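Wildlife Monitoring, Unit 4: Estimating density from camera traps
18 October 2023

Reading: Travitz field manual, sections on spacing and trap effort.

Effort is expressed in trap nights: cameras multiplied by nights in operation. In the Etbridge otter survey, 29 cameras gave 2594 trap nights. Nights with a full card or dead battery are excluded before any rate is calculated.

Detection rate = independent detections / trap nights x 100. Two records of the same species at the same station count as independent if separated by at least 30 minutes. The Etbridge data held 899 otter records before this filter was applied.

A detection rate is an index. It gives density only if detection probability is known or modeled. Spatial capture-recapture requires individuals to be recognizable, and stations close enough that one animal can be caught at several of them.

Station layout: divide the study area into equal cells, one station per cell. Within the cell, move the camera up to 200 m to reach a trail or bank.

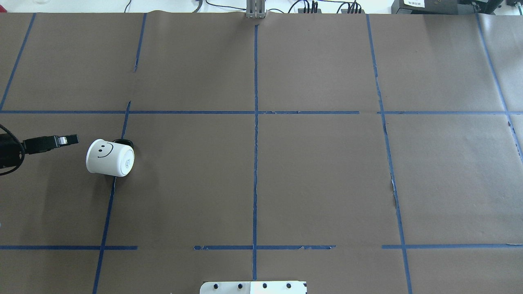
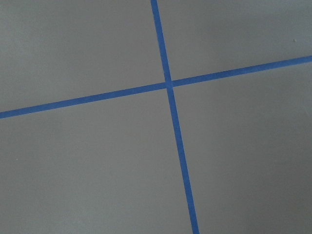 Luana Batista asked whether moving cameras to trails biases the index. It does, upward for species that use trails, and the same placement rule must be kept in every season compared.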